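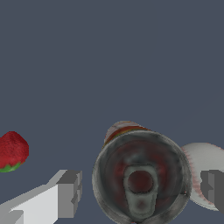 Kanance pick-and-place group
Minutes, Friday, May 20, 2022
Room at Skallville, 2 pm
Chair: Mārtiņš Avotiņš
Apologies: Shenoy site team

1. Previous minutes
Agreed with one correction. The gripper pad order was placed in January.

2. Stop on the Grudbridge cell
The arm closed on a can and kept closing after the force limit was reached. The can was crushed and the arm went into protective stop. No one was inside the guard. The log shows the force signal froze for 600 ms before the stop - the controller went on using the last good value.

The same fault was then looked for in simulation with the can, bowl and strawberry set. Over 200 grasps were run with the signal frozen on purpose. The fingers closed past the limit in 39 of them. Mārtiņš said the simulated can does not deform, so these runs tell us about the controller and nothing about damage to the goods.

There was some discussion of whether the cable or the sensor board is to blame. Not settled. The cable will be swapped first as it is the cheaper part.

Agreed: a stale force reading is to be treated as a fault, and the fingers hold position until an operator resets. The cell stays locked out until this has been tested on the real arm.

3. Reset procedure
The card on the cell door is out of date and still gives the old key position. New card to be printed and the old one taken down.

4. Actions
Controller change - Mārtiņš
Cable swap and door card - Grudbridge
Copy of the stop log to Shenoy - Mārtiņš

Next meeting to be set once the cable has been changed.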